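Stomton's civilian complaint office opens its doors in October

STOMTON — I've been waiting a long time to write this one! Starting in October, anyone in Stomton with a complaint about a police stop, a search or a night in the holding cells can bring it to us, in person, without setting foot in the station.

We're the Stomton Police Complaint Office, and I get to run it. Our new home is upstairs at 89 Leone Street, over the old shoe repair shop (yes, there's an elevator, and yes, it works). The city council voted to fund us after 493 residents signed the petition that went around last winter, and I want to thank every one of them.

So what changes? Until now, complaints went to the same department they were about, and some people never got a letter back. From October, you'll have a case number before you leave our office, and we'll ask the department to save any body camera or cell video right away. Clemach, the records company the city hired, will keep our files apart from the police system.

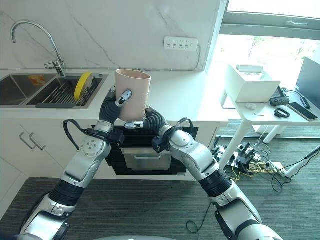 Filing a complaint is free, and you don't need a lawyer or a perfect memory of what happened. Come in, sit down and tell it in your own words, and take all the time you want. I'll put a drink in your hand first, in a plain cup like the pale pink one, and we'll go from there.

We're open until 7 in the evening for folks who work days. Our intake form is 2 pages long, and the Trutel phone line will take messages overnight.

Reporters are welcome to stop by before we open — just call the front desk first.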